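## Sorting Day at the Nilley Clothing Exchange

The Nilley Clothing Exchange received 1,020 garments in November, according to its director, Yolanda Crenshaw. Sportswear accounted for 213 of them.

Each item is checked for tears, then folded to fit a standard shelf. Elastic waistbands present the greatest difficulty, Crenshaw said, as gathered fabric seldom lies flat. Staff are asked to hold the garment at the waist and at one corner, smooth the legs, and tuck any drawstring inside. Cord stoppers remain on the cord.
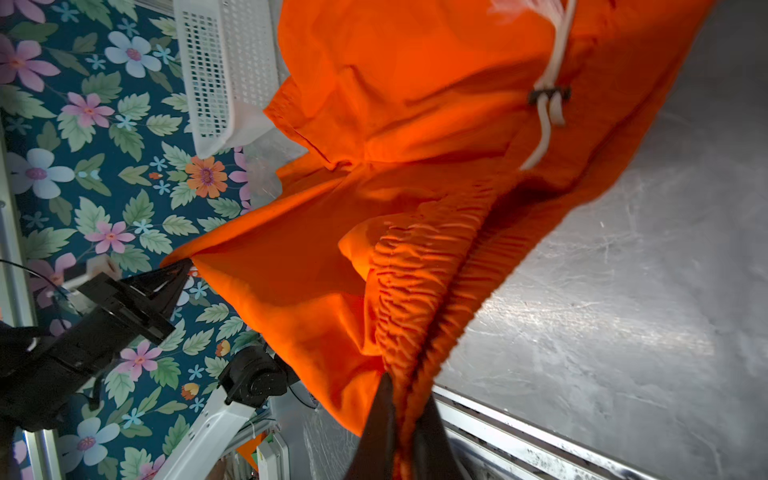

### Shelving and Distribution

Folded garments are arranged by size. Families may select up to 32 items per season.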